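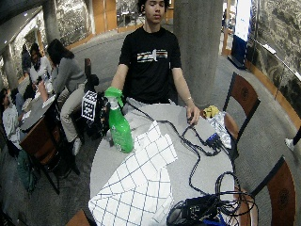
Notebook, finishing room, Nov 11, 2025

Continuation of the clear coat trials for the Nakpan stools. The question is still the same: why does the gloss look good on the flat test panels and become cloudy on the turned legs.

I mixed a new portion of the Climirar gloss with the slow thinner, 11 percent by weight. Before, I used the fast thinner and I think the coat closed too early on the end grain. The new mix runs from the stick in one thread and does not break into drops, so I made no further correction.

Conditions at start: humidity in the room 40 percent, heater off. I wrote it on the door sheet also, please continue to do so, last week has two empty lines and I cannot compare anything with it.

Panels first, then legs. All were sanded by hand with the fine gray pad and wiped with a cloth from the new pack. The old cloths leave fibers, I found three of them in the coat on the Bridel shelf and had to sand it back.

Observations after the first coat:

Panel A (birch): even, small orange peel at the left side where I held the gun too far away.
Panel B (birch, stained green): very even. The stain did not lift.
Leg 1: cloudy ring below the upper bead, the same place as before.
Leg 2: clear. This one was in the rack overnight, leg 1 came directly from the cold store. 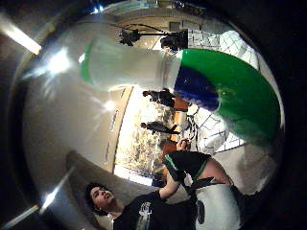

About the cold store

I should have thought of it earlier. The wood from the cold store is below the temperature of the room for a long time, and a thick leg needs much longer than a panel. Probably a little moisture goes to the surface and is closed under the coat. It would explain why the panels are never cloudy. It does not explain the ring completely, because the rest of leg 1 is only slightly affected. Maybe the coat is thicker in the groove and dries slower there.

For the next round I take four legs from the same batch. Two stay in the rack overnight, two are sprayed at once. Same mix, same nozzle, same distance.
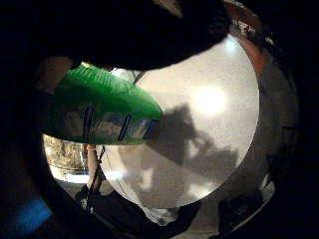
Gloss must be judged in the same way by all of us, otherwise the notes are not useful. The meter does not sit flat on a round part, so for the legs we use the eye. Look at a reflection of something straight and follow its edge. On the shiny green surface in the photo there are two dark slanted stripes in the pale reflection, like bars of a window, and such stripes are good for this purpose. The upper side of the same thing has fine ribs or texture, and on such a place I would not judge gloss at all. Write "sharp", "soft" or "lost" for the edge, no other words.

Ritus sent the data sheet for their hardener. It asks for 31 grams to one can, but it does not say which size of can. I have written to them. Until the answer comes, the hardener stays closed on the upper shelf.

To do:
- bring the four legs from the cold store, write the time on each with pencil
- clean the gun filter, it was half blocked
- order slow thinner, one bottle left
- sand panel A on the left side and repeat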